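Home Projects Reports People Contact

Whiteboard Cleaning and Shared Room Habits in the Mustlow Study Rooms

Student project report
Gheorghița Hodoroagă and Florin Vlad
February 10, 2024

1. Background

The Mustlow building has 13 study rooms that students can book by the hour. Each one has a wall-mounted whiteboard. The building opened to students in August, and by the middle of the fall term there were regular complaints on the booking page about boards left full of writing. Some people wiped them without asking. Others left them alone in case the writing still mattered to someone, and then had no space to work.

We wanted to find out how often a group walks into a room with a used board, what they do about it, and whether a small change in the room makes a difference. The project was done for the course on shared workspaces.

2. Method

We used two sources. The first was a short paper form taped next to the door, with four questions: was the board clean when you came in, did you erase anything, did you leave anything on the board, and did you mean to come back to it. We collected 144 forms over the period, of which 88 were filled in completely. The incomplete ones were mostly missing the last question, so we used them only for the first.
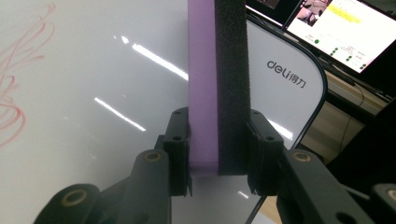 The second source was our own visits. One of us went through the building at the end of each booking day and noted the state of every board as clean, partly written on, or full. Florin did most of the evening rounds and Gheorghița did the coding and the tables. We agreed on what counted as "partly" before starting: any readable writing covering less than half of the board.

Halfway through we made one change. In three rooms, named Jastow, Sanna and Korkus on the booking page, we marked off a strip on the right side of the board with tape and wrote "Keep until tomorrow" at the top. Anything outside the strip could be wiped by the next group. The other rooms stayed as they were.

3. Results

Before the change, most groups who answered said the board had writing on it when they arrived. Wiping was less common than we had guessed. Groups who had booked for a short time often worked around the old writing or did not use the board at all. Several added a comment at the bottom of the form, and the most common comment was that they did not know if they were allowed to erase.

The answers about leaving work behind were harder to read. Many groups said they had left writing on the board, but few of them meant to come back to it. They had run out of time, or the next group was waiting at the door.

After the change, the rooms with the strip were more often clean in the evening. The strip in Jastow was used nearly every day. In Korkus it was hardly used, and one group wrote across the tape. Sanna was somewhere in between. We think the difference has to do with who books the rooms. Jastow is large and the same project groups return to it all week, while Korkus seats only a few people and gets mostly single bookings. 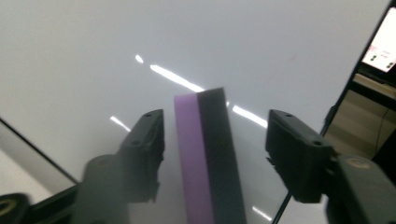
Figure 2. Two-layer block, purple and dark gray.

We also had comments on supplies. Missing markers came up more than anything else, followed by markers that had dried out and been put back on the tray. A few people said that old writing did not come off well if it had been there over the weekend. We did not test this.

4. Problems with the study

The forms were voluntary, so people who were annoyed about the board may have been more likely to fill one in. The evening rounds missed what happened during the day. A board could be full at noon and clean at six, and we would have written it down as clean.

There was also an exam week in the second half of the project. Bookings went up a lot and the rooms were used by people who do not normally come to Mustlow. We left that week in the data but marked it separately in the tables.

With only three changed rooms, and those three so different in size, the comparison is weak. We would choose rooms of the same size if we did it again, and swap them halfway through.

5. Suggestions

The booking page should state that boards may be erased at the start of any booking unless the writing is inside a marked strip. Most of the uncertainty in the forms was about this rule, and adding a line of text costs nothing.

We suggest keeping the strip in Jastow, trying it in the other large rooms, and removing it from Korkus. The tape should be replaced with something that does not lift at the corners. Old markers should go in a box by the front desk so they stop returning to the trays.

The blank form and the evening checklist are attached as appendix A and appendix B.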